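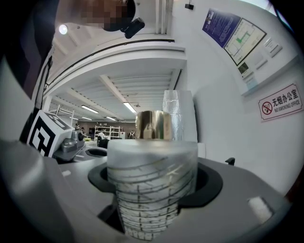
Home Products Technical Library News Where to Buy Contact

Vasilakis Releases Tivgate Closure System for Dry Food Storage

PLONBRIDGE, April 2025. Vasilakis, a manufacturer of food storage containers and closures, today released Tivgate, a lid and gasket system for dry goods such as flour, rice, ground coffee, loose tea, and spices. Tivgate replaces the company's earlier press-fit lid across its full line of round containers. It is sold complete with a container and also as a separate lid for containers already in use.

The system has four parts: an outer cap, an inner plate, a removable silicone gasket, and a vent pin. The cap turns a quarter of the way around and draws the inner plate down against the rim. The gasket sits in a groove on the plate and is compressed evenly along its whole length. In the press-fit design, the amount of compression depended on how hard the user pushed and where the hand was placed, and lids closed from one side often sat slightly high on the other.

"Most of the complaints we received about the old lid were about flour and coffee," said Rasmus Žukauskas, head of closure design at Vasilakis. "Fine powder gets onto the rim when people scoop, and then the lid is pushed down over it. The powder holds the gasket up in one spot and air goes through there all week. We changed the shape of the gasket so that it wipes the rim as it turns. It does not remove everything, and we still tell people to brush the rim off, but it closes over a light dusting much better than the previous part did."

Moisture and Aroma Loss

Dry foods lose quality in storage mainly through exchange with room air. Flour, salt, sugar, and milk powder take up water and form lumps. Ground coffee and whole spices give off the compounds responsible for their smell. Both processes are slow in a closed container and speed up in a warm kitchen, and both are made worse by frequent opening, which replaces the air above the food each time.

A closure can limit only the part of this exchange that takes place while the container is shut. Vasilakis designed Tivgate for food that is opened daily and used up over a period of weeks. It is not intended for canning, for vacuum storage, or for liquids. The lid will hold back a splash, but it is not rated against leaks and should not be carried on its side with liquid inside.

Test Method

The lid was tested at the Sumov materials laboratory in Plonbridge, using 200 container and lid pairs taken from regular production. Each container was filled with a weighed amount of dried silica gel, closed, and placed in a humidity cabinet. The containers were removed at set intervals and weighed. Any gain in weight was recorded as moisture that had passed through the closure or the container wall. Closed control containers with heat-sealed foil tops were run in the same cabinet, and their gain was subtracted from the result.

Of the pairs tested, 199 stayed within the limit set for weight gain. The remaining pair was opened and examined, and the gasket was found to have a molding flash along its inner edge. The inspection step for gaskets has been changed so that the inner edge is checked under side lighting before packing.

A second series was run with the rims dusted with wheat flour before closing. Results in this series were more scattered. Containers with a light, even dusting performed close to the clean ones. Containers with a visible ridge of flour on the rim did not, and the weight gain in several of them was comparable to that of the press-fit lid. The use instructions have been written with this in mind.

The full test report, including cabinet settings and weighing intervals, is available from the Technical Library on request.

Materials and Cleaning

The cap and inner plate are molded from polypropylene. The gasket is food-grade silicone and the vent pin is stainless steel. No adhesive is used, and all parts can be separated by hand.

The gasket should be taken out of its groove for washing. Food residue and detergent left under a gasket are a common source of odor in storage lids, and the groove in the Tivgate plate has been made wider at one point so that a fingertip can lift the gasket without a tool. Knives and forks should not be used for this purpose, as a nick in the sealing edge cannot be repaired. All parts may be placed on the top rack of a dishwasher. They must be fully dry before the lid is put back together, including the underside of the plate, where drops tend to collect near the vent pin.

Silicone takes up strong smells. A gasket that has been used with cumin, clove, or dark roast coffee will carry that smell for some time after washing. Vasilakis recommends keeping one gasket for each type of strong-smelling food. Replacement gaskets are offered in gray, white, and dark green to make this easier.

The Vent Pin

The vent pin lets air out as the lid is turned down and can be lifted before opening. It was added for freshly roasted coffee, which gives off carbon dioxide for several days after roasting and can build up enough pressure to make a tight lid hard to turn. The pin is held down by a light spring and rises when pressure inside the container is higher than that of the room. It then reseats without any action by the user.

For foods that do not give off gas, the pin has no effect in normal use and can be left alone. A blank plug is supplied for users who prefer to close the opening completely.

Fit With Existing Containers

Tivgate lids are made in 2 diameters, matching the small and large round containers in the current Vasilakis line. They also fit older Vasilakis containers with a molded thread below the rim. Containers without this thread were made for the press-fit lid only and cannot be used with the new cap. To check a container, run a finger around the outside just under the rim. The thread is shallow but can be felt clearly.

Glass containers in the line have a slightly rounder rim than the plastic ones. The same gasket is used for both. On glass, the cap will reach its stop with somewhat less resistance, and this is normal.

Square and rectangular containers are not covered by this release. A turning cap cannot be used on them, and work on a separate closure with side latches is continuing. Vasilakis expects to give further details in October.

Press-Fit Lids

Production of the press-fit lid has ended. Stores may continue to sell their remaining stock. Replacement gaskets for the press-fit lid will stay in the parts list, and owners do not need to replace lids that are working well. Press-fit and Tivgate gaskets have different cross sections and should not be swapped. The part letter is molded into the outer edge of each gasket, P for press-fit and T for Tivgate.

Availability

Tivgate lids, complete containers, and gasket sets are available now through kitchen supply stores and from the Vasilakis parts counter in Plonbridge. Bulk packs for bakeries, cafes, and refill shops may be ordered through regional distributors. Bulk packs contain lids only, with gaskets fitted and vent pins packed separately.

About Vasilakis

Vasilakis designs and manufactures storage containers, closures, and replacement parts for home and commercial kitchens. Its design office, molding plant, and parts counter are located in Plonbridge.

Media Contact

Press Office, Vasilakis, Plonbridge
Product samples, dimension drawings, and the Tivgate test report can be requested through the press office.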